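Beltberg Vest and Armband Sizing Notes
README, version 7
Maintained by Lucian Dinu
Last updated 11 Feb 2021

Hello, and thank you for opening this file before the spreadsheet! I know the temptation is to go straight to the numbers, but a few of the columns have a history, and ten minutes here will save you an afternoon of puzzling over them later.

What this is

The Beltberg notes are a plain table of fit measurements for the safety vests, tabards and armbands that get handed out at drills, road races, school evacuations and the like. Each row is one garment tried on by one wearer. There are 840 rows, spread over 2 files, one for vests and tabards and the other for armbands. I started keeping the table for my own use when I was buying vests for our district drills and kept ending up with a box that fit the tall people beautifully and swallowed everybody else.

Where the measurements come from

Most of the rows were collected at sign-in tables on drill mornings, with a cloth tape and a clipboard. Wearers put the garment on over whatever they had come in, which in October can mean a thick coat, so please look at the "layers" column before you decide that a size runs small. The Traredari rows are a separate batch. They came to me on paper and I typed them in over several evenings, checking each page against the screen when it was done.

Files

vests.csv has the poncho-style vests, the zip-front vests and the tabards.
armbands.csv has the elastic and the hook-and-loop armbands.
colors.txt lists the color names as the makers print them, next to the simpler names I use.

Columns you will want to know about

garment_id: a short code. The first letter is the style (P for poncho, Z for zip, T for tabard, A for armband).
maker_line: the product line, such as Husar or Dreltwood. Spelled the same way throughout, I hope. Write to me if you find one that isn't.
length_in: shoulder seam to bottom hem, in inches, with the garment laid flat and smoothed by hand.
strap_max_in: the side straps let all the way out, buckles closed. Blank for zip-front vests.
layers: none, light or heavy, judged by whoever was holding the tape.
title_panel: yes if there is a clear pocket or a patch of hook-and-loop for a changeable title, no if the title is printed on.
fit_note: whatever the wearer said, lightly trimmed. These are my favorite part of the whole table, and I would urge you to read a good handful of them before you draw any charts.

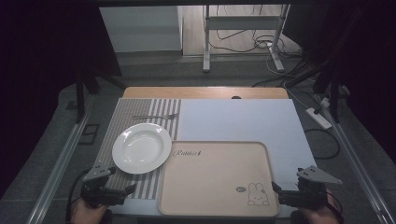
A word on blanks. An empty cell means the thing wasn't measured, and a zero means it was measured and there was none of it. In earlier versions I mixed these up in the strap column, and I am still a little embarrassed about it. If you have version 5 or older on your computer, please throw it out and start fresh with this one.

Known troubles

The Husar line changed its buckle partway through collection, and the new one takes up more of the strap. Rows with the new buckle have "B2" in the fit note. I should have made a proper column for it and will do so next time.

Mesh vests stretch with washing. I did not record how often a vest had been washed, so treat the lengths on mesh as a fair guide and no more than that.

Children's sizes are hardly covered. If you are buying for a school, try a sample on a few students first.

Using and sharing

You are welcome to copy the table, print it, add your own rows, or use it to argue with a supplier (I have done this myself, with mixed success). Please keep this file alongside it. Wearers' names were never written down, and I would ask you to do the same with any rows you add.

Sending corrections

Give me the garment_id, the column, and what you think the value ought to be. New rows are very welcome too, in batches of up to 100 at a time, with the columns in the same order as above. I read everything that comes in, though in drill season I can be slow to answer.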